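Search posts
Search

Myrtle Baptiste
June

Okay, banana bread people, gather round, because I have been baking the same loaf for most of my adult life and I finally changed something, and I need to talk it through with somebody besides my sister.

Some background first. My recipe came from a church cookbook, the kind with the plastic comb binding, and the page is so spotted by now that the baking soda line is mostly a guess. I use a level teaspoon. It has always come out fine, if a little heavy toward the bottom, and I figured that was just how banana bread was supposed to be.

Then Delphine Gallagher brought a loaf to our block supper and I went back for a second slice before I'd had any actual supper. It was tall! It was soft all the way down! I asked her what was in it and she said the same things that are in everybody's, she just lets the bananas go a lot longer than most folks can stand to look at them.

So how long is long? She waits until there's no yellow left at all and the kitchen smells like it. I had been quitting at "freckled." Freckled is for cereal, she told me, and she was very nice about it, but I did feel a bit scolded.
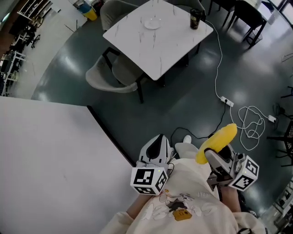 I gave mine 10 days on the counter, out of the fruit bowl so they wouldn't hurry the pears along. My husband tried to throw them out twice. I finally put a sticky note on them.

The other thing she does (and I'd read this somewhere years ago and never bothered) is mash the bananas first and let them sit in the brown sugar while the oven heats up. You get a kind of syrup in the bowl. Looks awful, smells like heaven. I poured in every drop.

Butter or oil? I know this gets heated. I was raised on butter, and I went with half and half this time, mostly on account of only having half a stick left. The crumb stayed soft into the third day, so I may keep doing it that way and pretend I meant to.

Pan talk, for those who like pan talk. My old dark one browns the edges long before the middle is ready, so I used my mother's glass loaf dish and dropped the oven to 325. It took an hour and 13 minutes, and I was up and down checking it like it was a new baby.

Walnuts: yes, toasted, and please chop them smaller than you think. Chocolate chips: my grandkids vote yes, and I don't argue with them in the summertime. Raisins: I love you all, but no.

Sivaprasad Iyer asked in the replies whether you can freeze the black ones. You sure can. Peel them first, I beg you, I have stood at the sink trying to skin a frozen banana and I don't recommend it. Thaw them in a bowl and keep the liquid, it goes in with everything else.

And Juniper Pennington wants to know about cardamom. I've never tried it but I'm willing! Half a teaspoon? Would you cut the cinnamon back? Tell me before the weekend, I've got four more bananas going dark by the toaster and the sticky note is still up.

Anyway, the loaf. It rose higher than any I've made, and it had that crack down the top with the shiny edges. I cut it warm, which I tell everybody not to do. I'll type out the whole recipe tonight once I find my glasses and can read that baking soda line.

Recent from Myrtle Baptiste
The peach cobbler question, settled (for now)
What I do with 31 zucchini
My mother's glass dishes and how I wash them
Biscuits for people who are scared of biscuits
Rhubarb, and why I forgave it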